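August
G. Wynne

Sled rig, day after the Mägi session. Writing this up before I forget which cable was which.

Started where Kristaps left off. Urum (the old two-man blocking sled, red pads) back on the shop floor, both pads off, skids still full of turf crumb. Crumb everywhere. Someone please sweep before the grinder goes on again.

Problem as handed over: left pad reads low against the right on every hit, doesn't matter who's hitting it. Coaches assumed the linemen favour the right shoulder. Could be. But Žydrūnas hit both pads square, same stance, same run-up, and got 1,070 N peak on left and 1,765 N on right. He's a strong lad but he isn't lopsided by that much. So it's the rig till proven otherwise.

Things checked, in order I did them:

Swapped the amplifier channels. Low reading stayed with the left pad. Not the amp.

Swapped the cables. Stayed with left pad again. Not the cables, though the right one has a nick in the jacket by the strain relief, taped it, needs replacing properly.

Swapped the load cells themselves. This took most of the morning, the lower bolt on the left is seized and I had to soak it, go for tea, come back, soak it again. Low reading STILL with left pad. So cells are both fine, the Rindico ones are innocent, apologies to Rindico for what I said on the phone.

Which leaves the mechanical side. Should have started there.

Pulled the left backing plate. The rubber bush behind it has been replaced at some point with a much softer one, looks like an automotive part, no markings I could find. Right side has the original hard grey. So the left pad gives more and spreads the hit out over a longer time, peak drops. Area under the curve ought to be closer between the two sides if that's the whole story. Asked Cempaka to integrate the traces from yesterday, she has them in Eruvia already, said she'd do it after lunch.

Cempaka's answer, mid afternoon: closer, yes, but left still short. So soft bush is part of it and something else is taking load. Binding? There's a shiny rub mark on the left upright where the arm passes the gusset, on the inside face. I think the arm touches the upright at full travel and the frame takes whatever comes after that, cell never sees it. With a hard bush it wouldn't travel that far. One fault causing the other maybe. Put marker ink on the rub spot, leaned on the pad with the bottle jack, ink came off on the gusset. So it touches. Good.

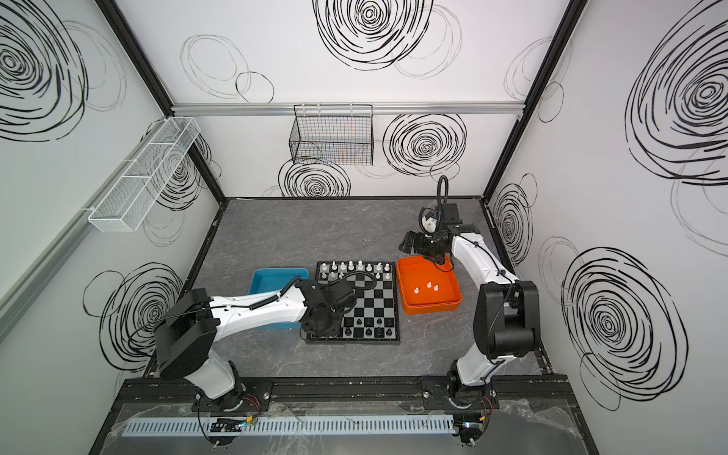
White pieces along the far edge of the board, black nearest, blue tray off to the left.

Back to bushes. Agnese has two of the hard grey ones in the drawer under the lathe, labelled "sled, do not use" in her writing. Rang her. She says the label means don't use them for anything except the sled. Fine. Relabelled.

Pressed the new one in. Went in crooked first go, pressed it out, cleaned up the bore with emery, second go nice and square. Bore is slightly oval, worse at the top. Will hold for the season I'd say but want to sleeve it over winter.

Filed the gusset back a bit where it was catching, deburred, cold gal spray on the bare metal. Two light coats, colour's a bad match, don't care. Checked the right side while I was there, clear all the way through the travel.

Static check after reassembly: hung the plates off each pad with the strap and pulley, same load both sides, stepped up and back down. Left and right now sit on top of each other on the plot near enough that I can't slide a fingernail between the lines. Coming back down there's a bit of hysteresis on the left, that'll be the new bush bedding in. Redo after a practice or two.

Dynamic check: Žydrūnas again, in runners on the shop mat, which isn't the same as cleats on turf so DON'T compare these to the Mägi numbers. Only comparing left to right. 7 good hits a side, threw out any where he slipped or where his hand got there before his shoulder. Looks even by eye. Cempaka to do it properly. He wants it noted that he skipped lunch for this.

Note on the hits we threw out: it's easy to tell from the trace if you know what to look for. Hand-first gives a little shoulder on the curve just ahead of the main peak. Slip gives you a ragged top and a long tail. If the coaches are going to look at these live on the tablet they need to know that or they'll be praising a guy for a double bump that's only his gloves. Will draw it up on one page with two clean examples and tape it inside the case lid.

Trigger threshold. Currently set so low that dragging the sled off the trailer logs as a hit. Half of what's in the Mägi file is us unloading. Raised it. Kristaps thinks I've gone too high and the younger kids won't trip it, he's probbaly right, the juniors are on it next and some of them are tiny. Left it on the high setting for seniors and saved a second preset called JUN. Test JUN before they get here and not while they're stood in line waiting.

Sample rate, leave alone. I know it makes big files. The peak is over so fast that if we drop it we'll clip the top off and be back to wondering why everybody's weak on one side.
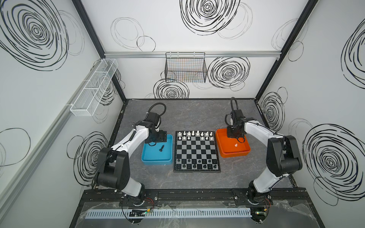 Board in the middle of the table, arms mounted along the front.

What to say to the coaches. This is the awkward bit. They've had the left/right numbers since the start of camp and at least one guard has been told his left side is soft and been put on extra work for it. We need to tell them that the left-pad figures up to and including Mägi are no good for comparing sides. Can still be used to compare a player with himself on the same pad, sort of, with the arm touching the upright I wouldn't want to lean on even that for the heavy hitters. The light hits never reached the gusset so those might be okay. Not going to try and correct the old data with a fudge factor. Kristaps suggested it, I said no, Cempaka said no louder.

I'll write the email tonight. Kristaps to read it before it goes as I tend to be blunt.

Also worth finding out who fitted the soft bush and when. Nothing in this book. Went back through last year's as well and there's a page on new pad covers and a page on the skids and that is it. If you change a part on Urum write it DOWN. Even one line.

Right cable: ordered. Spare ordered too while I was at it.

Pad covers: stitching going on the right one, bottom seam, an inch or so. Agnese can do it on the heavy machine, she wants the foam out first. Don't let it go out again like that, foam drinks rain and then the whole pad's heavier and the zero drifts. Saw that in spring.

Zero, while I remember. Rezero with the pads ON and the sled on level ground. It was being done on the trailer. Trailer slopes.

Skids want a scrape and wax. Crumb packs in behind the front lip. Plastic scraper only, the steel one gouges.

Trailer strap ratchet sticking, oil it or bin it.

Left to do:
- Cempaka: left vs right on the shop hits, plot to me
- me: coaches email, one-pager for case lid
- Kristaps: JUN preset, get somebody small to lean on it
- Agnese: seam, and look at the oval bore when she's got a minute
- Žydrūnas: cleats and turf test, both pads, once Mägi is free again
- whoever is last out: compressor OFF, it was on all night

5:40. Bolts torqued and paint-marked, left lower one is new, old one in the scrap tin. Socket set is missing the deep 17 again.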